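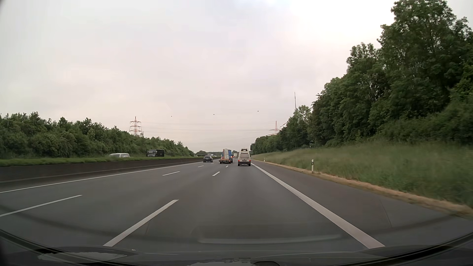

Kamala Venkataraman had given up her flat at the end of the month and put what was left of it in the back of the car. There were more than 500 books when she began, and she had kept two boxes of them. The rest of the space was taken by bedding, a sewing machine, a rice cooker and a coat she did not much like. Her daughter was driving.

"You can have the window down if you want," Pavithra said.

"It's loud with it down."

They had been on the motorway since just after nine. Pavithra Subramaniam kept to a steady speed and did not talk much when she drove, which her mother put down to the father's side. The camper van had been in front of them for a long time now. Kamala had started to feel that they knew it.

"Why don't you go past?" she said.

"He's doing the same as me. There's no point."

"It might be a woman."

"She's doing the same as me, then."

Kamala took the flask out from between her feet and poured half a cup of tea. It had been made in her own kitchen that morning, with the last teabag, and the tin had gone in the bin afterwards because the hinge was broken. She drank it and looked at the lorries. The cloud was very bright over the trees on one side and she put her hand up against it.

"Your father wanted one of those," she said.

"One of what?"

"A camper. With the high roof, so he could stand up straight. He sent away for the brochure from Acharya. You'll remember Acharya, it was the garage with the yellow doors. They did conversions at the back."

"I remember the doors."

"He had it all marked in pencil. Which cupboards. Whether to have the sink on the left."

Pavithra checked her mirror and said she had never heard a word of this. She would have been 15, Kamala told her, and out every evening, and it had not been discussed at meals. It was discussed late, in bed, with the brochure open on top of the blankets. They were going to drive to Drollov, where he had once spent a winter working, and see Grethe Toft, who had been his landlady there. Grethe wrote every December. She always asked when they were coming and she always said the road was good now.

"So what happened?"

"The roof happened. The house roof. Then your teeth."

"My teeth."

"They were very expensive teeth."

Pavithra ran her tongue over them.

A sign went by for services and Kamala said she wouldn't mind stopping. The camper van did not turn off. She watched it carry on up the road as they went down the slip, and was sorry, and then they were looking for somewhere to park.

The services had a Gasora pump station and a long low building with a café in it. Pavithra went to queue. Kamala found a table by the glass and wiped it with a napkin, and put her handbag on one chair and her coat on another so that they would not be taken. At the next table a woman in a green work fleece was eating soup. The badge on the fleece said Paraschiva Jitaru.

"Is the soup all right?" Kamala asked.

"It's hot," the woman said. "Get the roll with it. Don't get the cheese one."

"Do you work here?"

"Cleaning. Seven till three. Are you going far?"

Kamala said she was going to live with her daughter. It was the first time she had said it to anyone who did not already know, and it came out louder than she meant. The woman nodded and broke her roll in half.

"Has she got room?"

"She's got the box room. She's painted it."

"What colour?"

"I haven't seen it. She says it's a sort of pale green."

"My mother came to us," the woman said. "We gave her the front room because of the stairs. She moved all my saucepans the first day. Every one. I had to open all the cupboards to find the small one."

"I won't do that."

"She said that too."

Pavithra came back with a tray. She had bought two teas, a cheese roll and a plain roll, and a packet of Cokix biscuits, the ginger kind, which her mother used to put in her school bag. Kamala took the plain roll without saying anything. The woman in the fleece finished her soup, wished them a good journey and took her bowl away to the hatch herself.

"Who was that?"

"Paraschiva. She's got her mother living with her."

"You found that out in the time it took me to get two teas?"

"It was a slow queue."

They ate. A coach had pulled in and the café filled up with people taking off their jackets. Pavithra opened the biscuits by the little red strip and it tore off halfway, as it always had, so she had to use her thumbnail. She pushed the packet across.

"I should say about the saucepans," Kamala said.

"What about them?"

"Where do you keep them?"

"Under the hob. In the big drawer."

"All right."

"Why?"

"So that I know."

Pavithra looked at her for a moment and then took another biscuit. She said there was something she ought to say as well. The neighbour, Kristýna Šimek, had offered to come round on Thursdays when Pavithra worked late. Only to look in. She was very nice and she had a dog.

"I don't need looking in on."

"I know. I told her you'd say that."

"What sort of dog?"

"Small. Brown. It's got a bad leg."

Kamala thought about it while she drank her tea. She asked how the dog had hurt its leg, and Pavithra did not know, and Kamala said she would ask. Then she went to the toilets, which were clean, and looked at herself in the long mirror and did something to her hair. When she came out Pavithra was standing by the door with both their coats.

It had not rained yet. They walked back between the rows of cars, and Kamala went round to the boot and asked for it to be opened. She wanted to be sure the sewing machine had not slid. It had not. She moved a pillow anyway and pushed it down at the side of the machine, and saw the corner of the brochure sticking up out of the second box, between a dictionary and a book about roses.

"Is that it?" said Pavithra.

"That's it."

"You kept it."

"It was in the roses. I didn't look through them all."

Pavithra pulled it out. The cover had gone soft. She turned the pages standing there with the boot open, past the plans with the small grey pencil ticks, and stopped at a drawing of the inside, seen from above, with two beds and a table that folded. Beside the table her father had written 5, and put a ring round it.

"Five what?"

"Five years," said Kamala. "That was how long it would take to save up. He was always too hopeful."

"Is Grethe still alive?"

"She wrote at Christmas."

Pavithra shut the brochure. She did not put it back in the box. She took it round to the front and laid it on the shelf under the windscreen, and they got in and did up their belts.

"How long does it take to get to Drollov?" she said.

"I've no idea. He knew all that."

"We could look it up tonight."

"Not tonight," said Kamala. "I want to see this green."

They went back up the slip road and joined behind a milk tanker. Kamala looked ahead for a high cream roof. There were plenty of lorries and a van with ladders, and after a while she stopped looking and asked whether the big drawer had a divider in it.

Last updated: 1/9/19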